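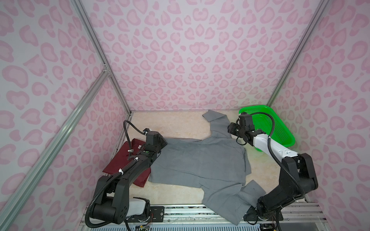 Gray shirt opened out on the folding surface, maroon one already in a neat square on the left, green basket in the back corner.

Hello again from the land of laundry! The last gallery was the one with all the towels, and it's shirts this time. If you came for the towels they're still on the old page, further down than they should be. I keep meaning to sort the pages by month and then October happens and I don't.

First, the walls. Yes, it's pink leopard print, and yes, I love it. My cousin Annunziata Rizzi thinks it looks like the inside of a makeup bag and she may have a point, but plain white next to gray fabric is the dullest thing in the world and I have to look at these photos for hours. The spots look a little different from one picture to the next. In some they're almost hearts, in others more like kidney beans. I go back and forth on which I like better.

The beige marbled surface gets the most questions. It's flat, it's pale, and dark clothes show up on it beautifully, which matters more than you'd think once you start fussing over whether a fold is straight. A shirt will slide around a bit on something smooth, so if you try this on your kitchen counter at home, put one hand flat on the chest of the shirt and pull with the other. My mother did it that way on the dining table in Stusberg and she could get through a whole week of school shirts before the kettle boiled.

Now for the maroon one. I'm very fond of a folded shirt with the label facing up! You pick it out of a drawer and you know straight away which end is the neck. When I was doing the big sort for the Skirkutow clothing swap (2,900 pieces, and my back remembers every one) we started out folding any old way, and by Tuesday lunchtime people were unfolding half of them to look for the size. We did the last 700 label up and the difference at the tables was huge.

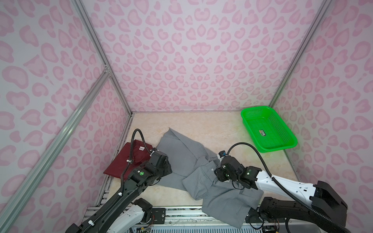

Lots of creases in the gray shirt, a row of little buttons, and an empty green basket waiting behind it.

Buttons, though. I have opinions on buttons. A knit top you can more or less throw at the table and it'll lie down for you, but anything with a placket wants to go its own way, and if the placket is crooked then the whole front is crooked and you end up with that diagonal ripple from the collar to the hem. I do up the top button, then one in the middle, and leave the rest alone. Annunziata does every single one. She also irons pillowcases, so make of that what you will.

The collar is the other thing. Pull it up and away from the shoulders before you do anything with the sleeves, and smooth down from there. I used to begin at the hem (no idea why, I think I just liked having a straight edge to aim at) and I always finished with a lump under the neck the size of a bread roll.

And the basket! Bright green, mesh sides, rounded corners. I like a mesh basket for folded things as much as for the dirty ones, because you can see how full it's getting without going over and peering in. If you're stacking shirts in one, lay the heavy ones flat at the bottom and stand the thin ones along the long side. They stay put better when you carry it upstairs.
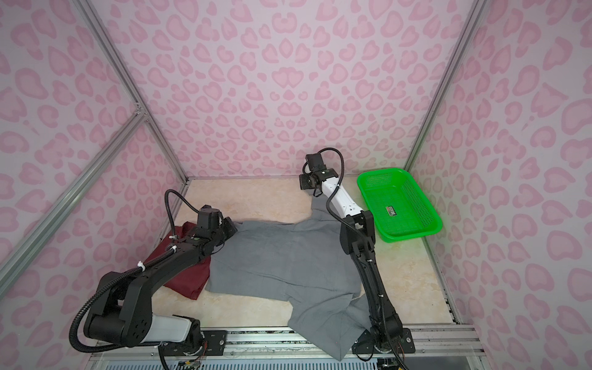
Someone from the Baloch sewing circle wrote to ask what I do with sleeves, and I'm afraid the answer is boring. Fold one straight across the back, turn the cuff down so it follows the side of the shirt, and do the same with the other. If it's a short sleeve, once across and you're done. Then bring the side in to the middle, other side over it, and fold up from the hem in halves or thirds depending on your drawer. Mine are shallow so I go with thirds.

Wrinkles I don't chase very hard. A quick sweep with the side of your hand takes out the big ones, and the small ones are going to come back the minute it's in the drawer anyway. Thick fabric forgives nearly everything. The thin stuff I got at the Sivavon market last summer forgives nothing, and I've more or less given up and put it on hangers.

Next gallery will probably be trousers, or socks if I can find enough that match. If you want the bigger versions of any of these, send me a note and tell me which one you're after, the gray with the buttons showing or the one with the neat maroon square.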